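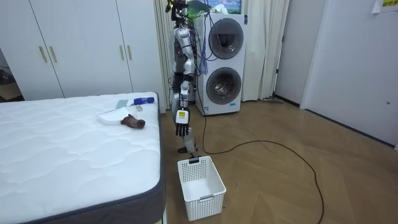

Tirach, a home-build group with a shared workshop of its own, has announced that its household humanoid project has moved from the workbench to a furnished room. The robot now works beside a full-size bed, with a stacked washer-dryer at its back and a white laundry basket on the floor at its feet, in the kind of space the group has wanted to build for from the start. Members completed the move in December, after 14 months of evening and weekend work.

The project, known within the group as Undach, sets out to adapt a humanoid robot to light cleaning and tidying using tools found in any home. Wiring, mounting brackets and control software were prepared at the workshop by a team of five members under the direction of Silvana Figueiredo.

"A workshop floor is a forgiving place," said Figueiredo. "A bedroom has soft surfaces, narrow gaps and furniture that no one is going to move for you. We decided that further bench work would teach us very little, and that the remaining problems had to be met where people live."

The current stage of work concerns the clearing of small litter from a mattress with a dustpan and hand brush. The two arms carry different ends. The left has a gripper, intended to hold a tool firmly in one position. The right has a hand with several fingers, intended for tasks that call for a change of grip.

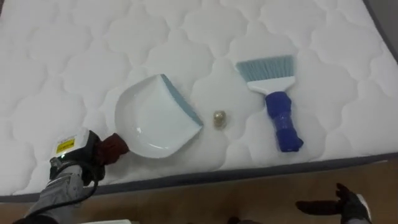
Mattress work was selected after a long discussion among the members. A quilted surface gives way under pressure, and a light object may settle in the stitching or roll when the brush meets it. The group has set itself a program of 100 trials on this task, of which 78 have been carried out. Results will be shared with members once the full program is complete.

Arlindo Lopes, who is responsible for wiring and power, noted that cable routing remains under review. External cables were kept for this stage so that parts can be reached and replaced quickly. A tidier arrangement will be considered after the trials.

"Every connector we can reach by hand saves us an evening," Lopes said. "Covers can come later."

The next tasks on the list are picking up small soft items and placing them in a basket. Raíssa Rocha will lead that work, and will also prepare written build notes for members who wish to attempt similar work at home. 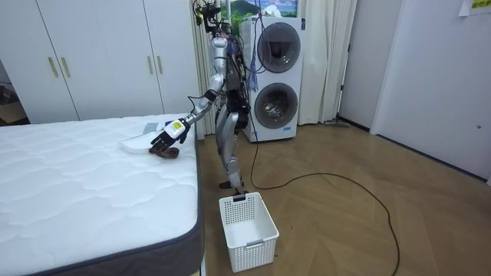

About Tirach

Tirach is a member-run group that maintains a shared workshop for home builders in electronics, woodworking and small machinery. Membership is open to adults with or without technical training. Inquiries about the Undach project may be addressed to Osvaldo Bastos at the workshop office.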